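6/12/22
Femlow notebook, handheld gripper demos, whiteboard + ball task

Picking up from the Damness writeup. Open question was whether the policy falls apart on the whiteboard due to the background (glossy, no texture, tracker has nothing to hold on to) or due to us being sloppy with the demos. Padmavathi says background. I say both. Kamala wants numbers before anyone says anything else, fair.

Setup same as the Damness runs except the cube on top of the gripper got re-glued, so old extrinsics are junk. Do NOT mix with the old set. New calibration is in the Etberg folder, the one ending in _b. Head cam on, gripper cams on, sync clap at start of every take. Fisheye on both grippers.

Orange ball against the board. Fine for color, bad for everything else. Glare streaks on the board move whenever the gripper does and the detector likes them more than it should.
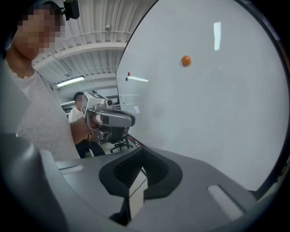
Gripper cam view, ball and glare on the board, other gripper coming in from the left.

Marker on the second gripper is readable in views like this one, so in principle we can get relative pose gripper to gripper straight from the tags and skip SLAM for the near part. Tried it in the Pai script. Works when the tag face is more or less square to the lens, gets jumpy out near the rim where the distortion is worst. Undistort first?? Costs time per frame but we are offline anyway so who cares.

Takes: 269 recorded. Threw out 40 for tracking loss, all on the board side. Still to check how many of the 40 are the operator going too fast vs. real feature starvation. Kamala has a speed threshold she likes, I think it's too strict. Leave as is for now, log both.

Note on resets: keep the start pose varied. I looked back at the first batch and everyone starts from the same spot, elbow bent the same way, so the policy will just learn the elbow. Call out a new start pose before each take, write it on the sheet. 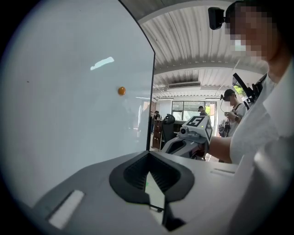
Reading time: 2 min

Wider room view on this one. Windows at the far end, ceiling ribs, AC unit. All of it is good for SLAM, that's where the features are. So the approach angle matters: if the gripper cam keeps part of the room in view past the edge of the board, tracking should hold. If the board fills everything it has nothing. Padmavathi's idea is to limit demos to approaches where the board takes up no more than half the image. Easy to check after the fact with a white mask, she'll write it tonight.

My worry is that this biases the demos, policy never sees a head on approach and then fails on it. Compromise: keep the head on takes, fill pose from the tags for that stretch, flag them in the metadata so we can train with and without. 3 training runs then:
- all takes, SLAM only
- half-board filter, SLAM only
- all takes, tags filling the gaps

Same seed, same number of steps, eval on the 2 ball heights we used before. Kamala queues them on Pai after the mask is done.

Masking the glare: tried a plain brightness cutoff. Kills the streaks, also kills the highlight on the ball and a chunk of the ceiling light. Ball is still fine on hue alone so maybe dont care about the highlight. Ceiling light I do care about, its a nice stable feature. Restrict mask to the board region only. Needs the board mask anyway, so wait for Padmavathi.

Second thing with the reflections, the lower part of the board picks up pale shapes from the room. Those give real looking corners that move wrong. Could be worse than no features at all. Check the outlier counts on the takes we kept, not just the ones we tossed!!

To do
re-run calibration check on _b, one take only
speed log for the 40
board mask (P.)
ask Kamala re threshold
matte film for the board? get a price, see if it changes the ball color on camera
rename the takes in the Etberg folder, current names are teh default ones and sort wrong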